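How to Candy Orange Peel at Home

I started making candied peel the winter my neighbor Gerrit Stevens left a whole sack of oranges on my porch, and now I put up a batch every February, usually on a Thursday when the house is quiet. It takes most of an afternoon, but you can fold laundry through nearly all of it.

You'll need the peel of seven oranges, plain white sugar, water, and a heavy pot. Scrub the fruit well under warm water, score it in quarters from top to bottom, and ease the peel away with your thumbs. Cut it into strips as wide as a pencil.

Put the strips in the pot, cover with cold water, bring to a boil, and drain. Do that three times. I know it's tempting to stop at two (I have, and my sister noticed!).

Now stir together two cups of sugar and two cups of water, add the peel, and let it simmer very gently for an hour or so, until the strips look glassy. Don't stir much once it gets going, or the syrup may turn grainy on you.

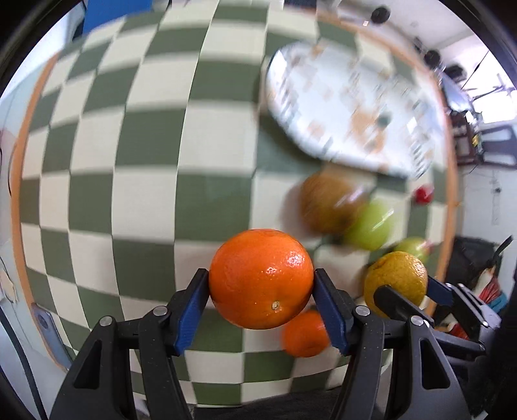
Choosing the fruit is the part I fuss over most, and I'd rather have peel that's a little thick than peel that tears when I look at it. Color matters less than people think, though I do love a bright one for the cookie tin. A wide, slightly flattened orange with smooth, finely dimpled skin is pretty, but if it's a mandarin type the peel will usually be thin, so start checking the pot after 33 minutes.

Lift the strips onto a rack and leave them overnight, then roll them in sugar. Save the syrup for tea or pancakes. The peel keeps a good month in a jar with a tight lid, longer in the fridge.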